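**Bouteilles d'eau dans le fourgon : vous les rangez comment ?**

*Forum Fourgons et petits vans > Aménagement > Rangements*

---

**iona_shearer**

Bonsoir à tous ! On vient de finir la cuisine du Panon (c'est le nom du fourgon, ne me demandez pas, ma fille a choisi) et je suis ravie du résultat, les tiroirs ferment, l'évier ne fuit plus, j'ai même une planche à découper qui coulisse. Reste un point qui me rend chèvre : les bouteilles d'eau. Debout dans le placard, elles valsent au premier rond-point. Par terre derrière le siège, elles roulent jusqu'aux portes arrière et on les retrouve au bivouac.

J'ai sous le plan de travail un espace de 63 cm de large sur 28 de haut. Je pensais à des casiers pour les coucher. Quelqu'un a fait ça ? Ça tient ? Je prends toutes les idées, même les bricolages moches !

---

**Leckie83**

Salut Iona, félicitations pour la cuisine ! Chez nous les bouteilles sont couchées depuis trois étés et je ne reviendrais en arrière pour rien au monde. On a coupé des tubes de PVC (ceux de l'évacuation, gros diamètre), collés en nid d'abeille avec de la mousse entre chaque. Une bouteille par tube, bouchon vers soi, et on tire.

Attention quand même au diamètre, prends une bouteille avec toi au magasin et essaie-la dans le rayon. Oui, on te regarde bizarrement. On s'habitue :)

---

**Fiona MacBrayne**

Pas d'accord avec les bouteilles couchées, désolée ! Neuves, d'accord. Mais une fois entamées, il y en a toujours une que les enfants ont mal revissée, et j'ai épongé un tiroir à couverts entier près de Millau. Depuis, tout est debout dans une caisse à compartiments comme celles des cavistes, sanglée contre la cloison. Ça ne bouge pas d'un poil.

---

**Leckie83**

Les entamées, on les met dans la porte, Fiona, je parlais de la réserve ! Le PVC, c'est pour le stock.

---

**Fiona MacBrayne**

Ah, alors là on est presque d'accord. Mais 28 cm de haut, ça passe debout avec des petites bouteilles, donc ma caisse reste dans la course !

---

**Esix**

Moi j'ai un faible pour le couché aussi, et j'ai passé une bonne partie de l'hiver à tester des trucs sur la table du garage (ma femme dit que c'est devenu une passion, elle n'a pas tort). J'ai commencé par le plus bête, poser la bouteille à plat et regarder comment on l'attrape. Parce que dans un casier profond, on ne voit plus la bouteille, on voit un rond de plastique au fond d'un trou, et c'est par là qu'il faut la sortir.

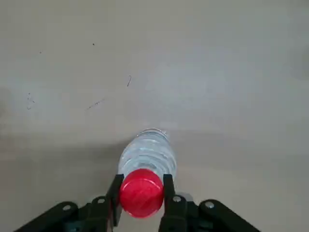

Le sens de rangement, pour moi, c'est LE sujet avant le diamètre ou la mousse. Je range tout bouchon vers l'avant, toujours. Le corps est plus large que le bouchon, donc si on l'enfile dans l'autre sens il n'y a rien à pincer, juste un fond arrondi qui glisse. Avec un bouchon bien rouge comme celui-là, tenu des deux côtés, on a une prise et en plus on le repère tout de suite dans un placard mal éclairé ! Les nervures du plastique aident aussi, je trouve, quand le casier est doublé en feutrine : ça freine un peu. Par contre il faut laisser de la place autour du col pour passer les doigts, et c'est l'erreur de mon premier casier, beaucoup trop juste à l'entrée.

Pour tes 63 cm, Iona, je partirais sur un casier en contreplaqué fin avec des séparations à mi-bois, facile à démonter si tu changes de format.

---

**Heather Skinner**

Oh j'adore ce fil. On n'a pas de fourgon, juste une vieille caravane, mais Euan a fait un casier du même genre dans le coffre de la banquette et c'est devenu le meuble préféré de toute la famille. Une petite baguette clouée à l'avant de chaque rangée, à peine la hauteur d'un doigt, et plus rien ne sort en virage. On soulève le bouchon, on tire, voilà !

Pour la couleur des bouchons : rouge pour la plate, bleu pour la gazeuse chez nous. On revisse les mêmes bouchons sur les bouteilles qu'on remplit à la fontaine.

---

**JMacLeish**

Petite voix discordante : pourquoi autant de bouteilles ? Un jerrican avec robinet et c'est réglé. Le nôtre est dans le coffre latéral, 105 euros avec le support et la pompe, et on n'achète presque plus de plastique.

---

**Fiona MacBrayne**

105 euros pour un bidon, Jeanie !

---

**JMacLeish**

Avec la POMPE, j'ai dit. Et le support. Et il est très beau.

---

**iona_shearer**

Vous êtes formidables, je file de l'ordinateur au garage et du garage à l'ordinateur depuis une heure !

Jeanie, on a déjà un réservoir pour l'évier, mais les petits refusent d'en boire (goût de tuyau, paraît-il), donc il me faut une réserve à part. Esix, tu as mis quelle épaisseur pour les séparations ? Et la feutrine, collée ou agrafée ? Je crois que je pars sur ton casier avec la baguette de Heather, et une petite caisse à la Fiona pour les entamées. Bouchons vers l'avant, c'est noté !

---

**Esix**

Séparations en 5 mm, feutrine collée à la néoprène et seulement au fond du casier. J'ai agrafé la première fois, une agrafe a dépassé, elle a percé une bouteille... 

Fais une maquette en carton d'abord - vraiment, une demi-heure avec un cutter. Et mets des photos quand c'est monté !

---

**Leckie83**

Je maintiens pour le PVC mais je veux voir les photos aussi.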